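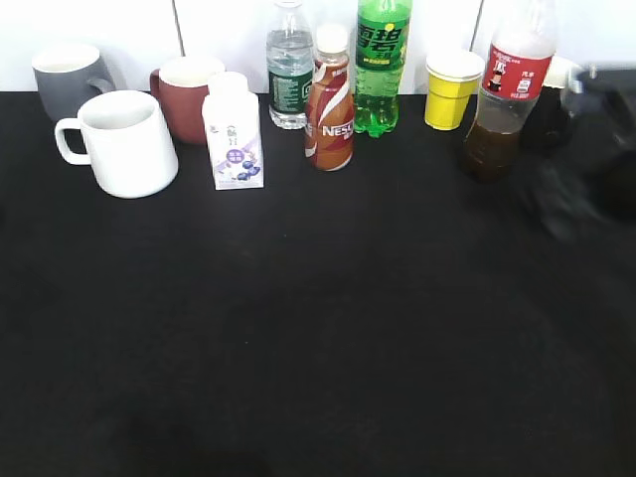
Hi all, quick update on the Urora reading rooms, and July was a good one! We lent out 2,015 books (our best month yet), and 362 of those went to kids who signed up through the summer program. The Fandetti branch is still the busy one. People come in for one book and stay for the coffee hour, so mugs have crept into my budget line, plain ones like the white one with the squared-off handle and the gray one behind it. You'll see them under "hospitality," and I'd like to keep that line going through winter if you're okay with it.

Over at Rønning things are slower. The new shelves are up, but 161 donated books are still in boxes waiting for labels, and the label printer quit on me twice. I've asked Solovov for a price on a new one and will send it along when I get it.

Money-wise we're a little under on supplies and a little over on heating repairs. I moved the evening story hour to 8 p.m. for the grown-ups' group and they love it! Next up is the large-print order, which I still need your sign-off on.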